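Week 4 handout: storing things so other people can find them

Hello again. I said on Monday I'd type up my ramblings, so this is them, more or less in order (sorry about the bit on labels, I got carried away!).

We began with "home positions". A thing has a home if a stranger could put it back without asking you. I like this test far more than the one in Fiore's chapter, though do read Rosalba Fiore anyway, she's very good on kitchens. At Gevero I once spent 25 minutes hunting for a tape measure that three people swore was "in its place". 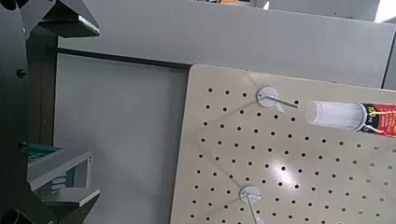
Fig. 1. Grey bracket with a flat top plate, teal-blue part behind.

Then open versus closed storage. Drawers look tidy and hide everything, dust included. Boards and rails show you what's missing, as long as each hook belongs to one thing. The Zilness stockroom list has 2,466 lines on it and I'd bet a good share of those are spares bought because the first one was in a drawer.

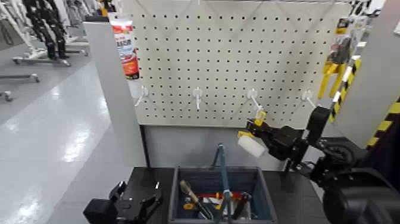 Fig. 2. White pegboard, four hooks in a row.

For next time: pick one cupboard or shelf at home, write down what lives there, then ask someone else to find two of the things. Bring your notes, messy is fine. Noel Manalastas has the reading pack, pages 90 to 93 are the ones you want.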